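Slide 4 - the parish letters

OK, my favorite part! When Gunhild Hafstein started on the Bundham letters she expected a couple of boxes. She got 2,000 sheets, and 119 of them had no date at all. (Pause, let them groan.)

Dating by paper - show the watermark chart. Dating by gossip - read the bit about the goat. Murkton had one bad flood, so any letter that complains about mud in the pantry goes right there.

Slide 5 - storage at home

Lots of people here keep family papers in a closet, so slow down. Low shelf, not the attic. One family per folder, label on the front, pencil only. Take out the paper clips tonight!

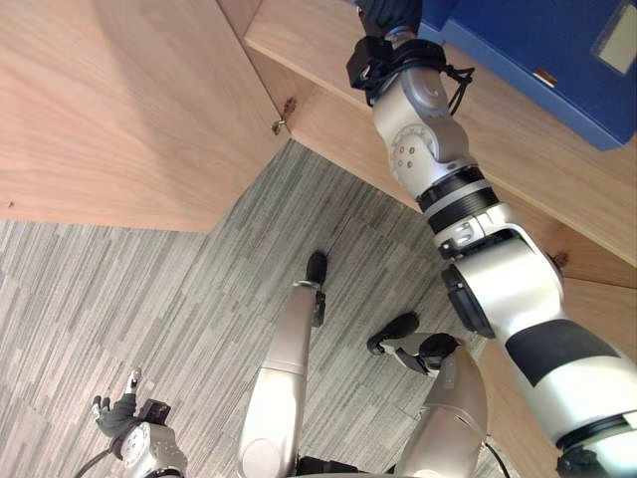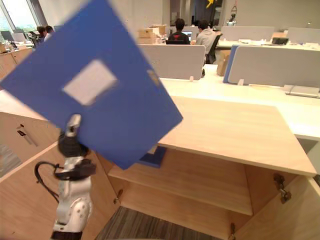 Cabinet first, then a blue folder with a label window.

Back to Chepkoech Athumani's index. She typed 600 names and cross-checked every one against the Morkatmont school rolls. Ask her to stand up. Then the two spellings of Baranauskienė, same woman, same handwriting, one January apart - I still get goosebumps.

Questions, then handouts by the door.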